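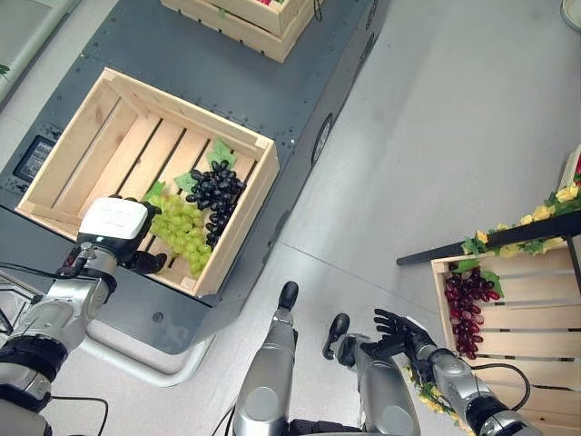
Figure 7.1 Artificial grapes, green and dark, in a slatted wooden crate on a wheeled cart.

Chapter 7
Fruit That Keeps: Artificial Produce in the Display

After working through this chapter you should be able to
choose between real and artificial produce for a given display
judge a piece of artificial fruit at arm's length and at three paces
fill a shallow crate so that it looks generous on a small stock
move a dressed crate across a shop floor and arrive with it still dressed
keep a prop inventory that another person can read

Before you begin
You will need the notes on sight lines from Chapter 3 and the crate measurements you took for the exercise at the end of Chapter 6. If you did not take them, take them now. We will wait.

The grape problem

Every window dresser meets the grape problem early, usually in the second week. A bunch of real grapes looks wonderful at opening time. By early afternoon the ones against the glass have gone dull, and a customer with a toddler has removed the four best from the front. The next morning there are fruit flies, which photograph poorly and do not respond to restyling.

The trade's answer has been the artificial grape. It has been made in wax, in glass, in painted plaster and lately in a range of soft plastics, and in all of them it has been looked down on by people who think of themselves as serious about food. We teach it without embarrassment. A bakery that wants grapes beside its cheese bread has no interest in selling grapes. It wants the color, the droop of a full bunch, and the suggestion that somebody in the building has good taste and a vineyard. Artificial fruit provides all of that and can be wiped with a cloth.

There are limits, and the first one is legal and moral at once: never mix artificial produce with produce that is for sale. A customer who bites a plastic grape has a grievance, and a customer who pays for one by weight has a better one. Keep props in their own crates and put a wide gap between those crates and the stock. Ask about the rules where you work before you build anything within reach of a shopper.

The second limit is distance. Most artificial fruit is made to be seen from three paces. Some of it is made to be seen from across a parking lot. Very little survives a face held six inches away, and children, who are that height, will tell their parents about it in a clear voice.

Why grapes are harder than apples

An artificial apple is one object. You set it down and it is an apple from any side, apart from the side with the seam, which you turn to the back. A bunch of grapes is a crowd. It has a top and a bottom and a habit of falling in a certain direction, and the eye knows that habit well from a lifetime of fruit bowls.

Three things give a false bunch away. One is stiffness. A bunch molded in a straight cone will stay in a straight cone wherever you put it, like a guest who has kept his coat on. Better bunches are wired or strung so that the lower grapes can spread when they meet a surface. The next is evenness. Cheap grapes are all the same size and all equally shiny, and a little dulling powder on about half of them does a great deal. The last is the stem, where the maker's patience ran out and a lump of green plastic was thought to be good enough.

Hence the leaf. Look at the dark bunch in Figure 7.1, with its green leaf near the stem. Whoever first attached a leaf to an artificial bunch at that point understood the business completely. It hides the join, it puts a flat shape against all those round ones, and it makes a dark bunch look darker. If your bunches arrive without leaves, buy leaves. If they arrive with leaves bent flat from the box, open them with your fingers before they go anywhere near a window. A leaf that has spent January under a carton of plaster pears will look like it.

Color in pairs

Green grapes alone look thin in most shop lighting. Dark grapes alone turn into a hole: from the sidewalk they read as a shadow in the bottom of the crate. Together they repair each other, and this is why the two are so often bought and placed as a pair. Set them close. A hand's width between a green bunch and a dark one makes two small things; side by side they make one larger thing with an edge running through it, and the edge is what people notice.

Red goes elsewhere. A crate of something red at the far end of the run will pull the eye along past the grapes, and you get the use of the whole length for the price of one strong color. Put red next to the dark grapes and the two will argue all day.

The crate

Students ask for deep crates because deep crates look like harvest. They then discover how much fruit it takes to fill one. Amnuay Inthanon, who taught the display course at Drustdale before the present authors, kept a deep crate in the classroom for this purpose. He let each new group try to fill it from the prop shelves, and then he let them put everything back.

A shallow crate in pale, unpainted wood is a kinder object. The sides are low enough that the fruit shows over them, and the slats underneath are pleasant to look at in their own right, so that a bare patch can pass for a decision. Pale wood also flatters both ends of the grape range, where a dark-stained crate swallows the black bunches whole.

Fill from the front. Push the first bunch up against the front side, so that the lowest grapes press on it, and let the rest lean back from there. Fruit placed in the exact middle of a crate looks like evidence. Fruit gathered toward a corner looks like fruit, and the eye assumes there was more of it a minute ago. When stock is short, gather it. When stock is plentiful, gather it anyway and pad underneath with crumpled brown paper, keeping the paper well below the top layer. Check for paper from the customer's side. It has a way of rising.

Check the slats too. Run a gloved hand along the inside of any new crate and take off the splinters with fine paper. A splinter will catch a wired bunch by one grape and hold it while you lift the remainder, and you will then be shopping for one grape.

A worked example

The Aka store asked for a harvest run along its front aisle, to be up through October 2023. The budget was small and the aisle was long. Rungnapa Rojanasak, who planned the run, had 45 artificial bunches on her inventory and 30 shallow crates. The obvious plan gave each crate one bunch and left a few over, and she drew it up, stood at the door, and described it in her notebook as "a waiting room for grapes."

Her second plan used 29 of the crates. Most of them were turned upside down and stacked as risers, where they cost nothing to fill and gave the run some height. The few that stood open on top were dressed with bunches in green and dark pairs, each group pushed toward the side nearest the shoppers. Red apples went in at the far end only. The thirtieth crate went under the counter to hold spare leaves, a cloth and the tube of adhesive she had decided not to need and then did.

Notice what she spent her grapes on. All of them sat at the height of a shopper's hands, or a little above, where the light was good. Nothing was placed below the knee, which is where beginners put a third of their stock out of a sense of fairness.

Moving a dressed crate

Dress at the bench and roll the crate out on a cart when you can. Dressing on the shop floor means kneeling among customers, who will ask you where the batteries are.

A flat-topped cart will take two shallow crates end to end. Load the far one first and dress the near one last, as the near one is the one your sleeve will visit. Hold a bunch from above, close to the stem, with the fingers curled around it; a bunch picked up by its lowest grapes turns over and shows everyone its wire. If a crate has to be lifted off, lift it level and with both hands under the rim. Tipping it even slightly sends every bunch to the low side, and you will have made an unplanned composition of great energy.

Go slowly over thresholds. Drop nothing between the crates "just for the trip." Loose leaves travel farther than you would think, and one always turns up on the next counter along, looking as if it had business there.

The inventory

Props are lost in small numbers. The only defense is a list, and the only useful list is dull. Give each bunch a line: a number, a color, a maker, a condition and a shelf. "Grapes, nice" is not an entry. At the time of writing the Drustdale prop room list runs to 1218 items, and the hardest ones to find are those entered by somebody in a hurry.

Makers matter more than they seem to. Yatsenko greens lean toward yellow, and Gekness greens lean toward blue, and each is perfectly convincing until it meets the other. Tag the stem with the maker's name when the box is opened, using a tag small enough to tuck behind the leaf. Once the box is gone you will be holding bunches up to a window and guessing.

Terms introduced in this chapter
Bench dressing: arranging a crate before it reaches the shop floor
Gathering: placing a small stock close together toward one side or corner
Riser: anything under the display that lifts it, including a crate doing nothing else
Three-pace fruit: artificial produce made to be seen from a short distance and no nearer

7.1 Looking at the stock you have

Take every artificial bunch out of storage and lay them in a single row on a plain surface, stems away from you. Resist tidying. Walk back three paces and write down which ones you believed. Then come forward to arm's length, do it again, and draw a line through the names that have dropped off the list. The survivors go at the front of the crate, and the rest can be used behind them with the leaf turned toward the street.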